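The Long Way Around a Living Room

How a small lab at Olivgate is teaching machines to put things away, one household at a time

By Oana Gavrilă

The apartment belongs to a friend of a friend, and the coffee table has not been cleared for visitors. Gijs Van Damme wanted it that way. He has spent the past two years trying to get robots to handle ordinary goods in ordinary homes, and he has come to distrust a tidy table.

His tool for the job has no motors in it. A person holds it by the handle, squeezes, and the fingers close. A camera mounted on top records what the fingers do.
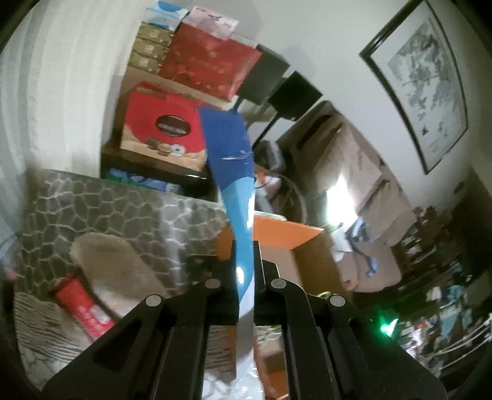
The camera's view from the gripper, twice in the same living room.
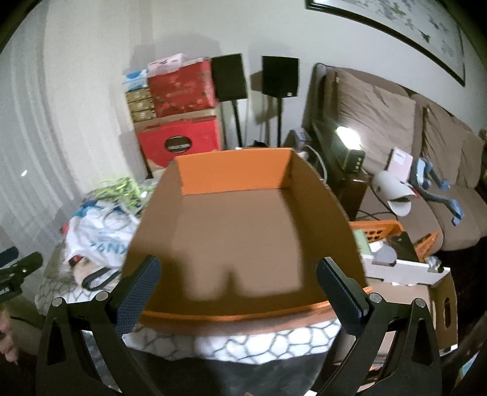

Van Damme works for Rocha, a research project run out of Olivgate, a small institute that until recently was known mostly for work on warehouse conveyors. Rocha has five full-time people and a question that sounds simple. If a robot learns a task only from watching human hands work a gripper, how many different rooms does it have to see before it can do the task in a room it has never seen?

The usual way to teach a robot arm is to drive it by remote control. An operator moves a matching arm or a joystick, the robot copies, and the motions are saved. It works, but the arm has to be there. It is heavy, it needs a solid mount and a power supply, and few people want one bolted down next to the couch. Most of the data from that kind of teaching comes from a handful of labs, shot against the same walls.

A hand-held gripper goes anywhere a person can go. It fits in a backpack. Software works out the path of the tool from the video, and that path, along with the opening and closing of the fingers, becomes the lesson. Later the same type of fingers and the same camera are fixed to a real arm, so that what the robot sees while working looks much like what it saw in training.

The idea did not start at Olivgate, and Van Damme is quick to say so. What Rocha set out to measure was the value of variety.

Over one winter the group recorded 1795 demonstrations of a single job: pick up a packaged item and place it in an open box. Then they trained two versions of the same program. The first learned from 554 demonstrations recorded in one kitchen at the institute, by one careful person, with good light. The second learned from the same number of demonstrations, drawn at random from homes all over the city.

Both were tested on a robot arm in 7 rooms that neither had seen. The kitchen version did well when the box sat about where it had always sat and the table was plain. With a patterned cloth under the box, or a bright window to one side, it hesitated, and often closed its fingers on nothing. The version trained in many homes was slower and a bit clumsy, but it finished the job more often in every room.

"I expected the mixed data to win by a little," says Preben Þórarinsdóttir, who ran the tests. "I did not expect the gap to be there in all of the rooms. I ran two of them again to be sure."

The remaining demonstrations were added in a second round. They helped, though less than the first batch had, and most of the gain came from homes that were new to the set. More recordings from a home already in the set made almost no difference.

Shiny packaging is still a problem. Foil and plastic wrap throw reflections that shift as the camera moves, and the software can lose track of where the package ends. Thin packages are harder than thick ones. A bag of chips can be grabbed nearly anywhere. A flat packet standing on edge leaves the fingers very little room for error, and a person makes up for that with small corrections of the wrist that the robot copies badly.

Speed is another. People get fast at this within an hour or so, and quick movements blur the video. Þórarinsdóttir now asks everyone who records for the project to work at what she calls museum pace. She throws out any clip in which the path of the tool jumps.

Then there is the matter of touch. The camera sees the fingers press against a package, but it does not know how hard. Gunnlaugur Ladefoged, a mechanical engineer who joined the group in January, is working on a set of finger pads that would record pressure as well. His early version came from Mendmont, a company that makes parts for prosthetic hands, and it wore through in a week of heavy use.

Not everyone in the field is convinced that more homes are the answer. Wendell Gallagher, who builds sorting machines at Jostwood and has read the group's draft paper, thinks the test is too easy. "Putting one thing in one box is a fair place to begin," he says. "I would like to see it pack the box so the lid closes."

Van Damme agrees with him. The next round of recordings will include full boxes, where each item has to go in beside the last, and a second task in which things come back out again. That will mean longer clips, more mistakes and a lot more evenings in other people's living rooms. The group has a list of homes that have said yes, and it plans to visit each of them only once.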